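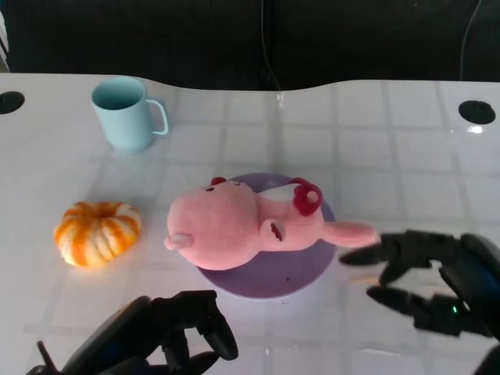 The Hadcombe top is supplied in one finish, gloss white with a printed grid, and most of the questions we receive concern the care of that finish under ordinary household use. The grid is pale gray and intentionally faint. With a mug, a purple plate and a small mandarin standing on it, the squares still read between the objects, but at a distance the top looks plain white. Answers below apply to the Hadcombe only. The Melley and Sorkine tops have a matte finish and their own care page.

Is the grid a measuring scale?
No. The squares are decorative and should not be used for cutting or layout work. Spacing can vary slightly toward the edges.

Can the grid wear off?
The print lies under the clear layer and is not touched by cleaning. If a line looks broken, wipe the area and look at it from a second angle. Dried film from dish soap is the usual cause.

Can I put a hot mug directly on the top?
A mug of coffee or tea is fine. The top is rated for continuous contact up to 45 °C, and a mug with a normal foot ring stays under that at the surface. Pans, baking trays and plates straight from the oven need a trivet. A heat mark shows as a cloudy ring and cannot be polished out.

Will plates scratch it?
Glazed plates with a smooth base will not. Plates with an unglazed ring will, if they are dragged. Lift them or use a felt mat. Check the base by running a fingertip around it — if it feels like fine sandpaper, it will mark gloss.

How do I clean citrus juice and peel oil?
Wipe with a damp cloth within 20 minutes, then dry. Juice left overnight leaves a dull spot. Whole fruit can sit on the surface for as long as you like, provided the skin is sound.

Is it safe to leave soft toys on the top?
Yes. Plush does not abrade the finish. Remove toys that are damp, and check for hard parts such as glued eyes or buckles before a child slides one across the table. New plush in strong colors should be kept off a wet surface until it has been washed once.

Which cleaners are approved?
Water with a few drops of dish soap. For grease, use a 1:40 dilution of any neutral cleaner. Do not use scouring powder, acetone, melamine sponges or glass cleaner containing ammonia. Dry with a microfiber cloth, working in one direction.

Why do I see bright spots on the surface?
Gloss reflects lamps as small, hard points. They move when you move. To reduce them, shift the lamp sideways or fit a diffuser. We do not recommend matting sprays.

What are the round black holes at the back corners?
Cable grommets. Lamp and charger leads go down through them. Lift the black rings out for cleaning twice a year and press them back in by hand.

Can I stand the table against a wall?
Yes, but the rear edge is curved, so it will not sit flush along its whole length. Small objects can drop through the gap. A cable hanging behind the table should have enough slack that it does not rub on the edge.

Do you sell a replacement clear layer?
No. It is bonded at the Barajas workshop and cannot be changed at home. Light scratches can be reduced with the polishing kit. Finish with the 1000 grade pad, wet, using almost no pressure.

Who do I contact about a damaged top?
Write to Marisol Zamudio in after-sales and include the number from the label on the underside. Questions on spare grommets and polishing kits go to Hamish Hapeta in parts. The parts desk closes for stocktaking in February, and orders placed then ship in March.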